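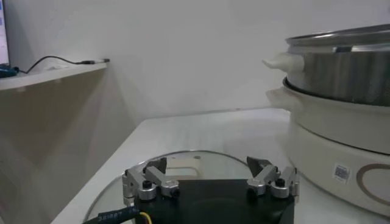 Wrist view over the glass lid, fingers open, with the hot pot and steamer tier at right.

Odow Lid Handling: Frequently Asked Questions

What is Odow?
Odow is a method for teaching a robot arm to handle clear objects using only the camera at its wrist. We tested it on glass pot lids. There is no depth sensor and no second camera.

Why glass lids?
A policy trained on solid objects tends to look straight through the glass and aim at whatever is behind it. Lids also have a rim that reflects light, and the reflection moves when the arm moves. Both problems show up in ordinary kitchens.

How much training data did you use?
300 demonstrations, all recorded by Tainá Conceição and Ismael Magalhães at our Kirkport lab. We dropped 11 of them before training, mostly for camera dropouts.

What does the method do differently?
It predicts the outline of the rim as a side task while it learns the motion. The outline labels were drawn by hand on two views per demonstration and carried to the remaining views using the arm's own position readings. At run time the outline is not used for planning - it only shapes what the network learns.

Does the side task matter?
Yes. With it removed, the policy closed its fingers too early much more often, usually short of the rim. Gervásio Peixoto ran that comparison twice with different random seeds and got the same ordering both times.

Does it work on lids it has not seen?
Partly. We tried 13 lids that were not in the training set. Lids with a metal rim went well. Lids with a bare glass edge did not, and we would not call that case solved.

Do other appliances on the table cause trouble?
Shiny steel does. The policy sometimes slows down or drifts near a polished pot. Adding more demonstrations with steel close to the lid helped, but the drift is still there.

Can I run it with a different gripper?
You need a parallel gripper with both fingertips in the camera's view. If the fingers sit elsewhere in the picture than ours do, plan to retrain.

Where is the code?
The training code will be posted in October. For the data, write to Valquíria Caldeira and say which robot you have.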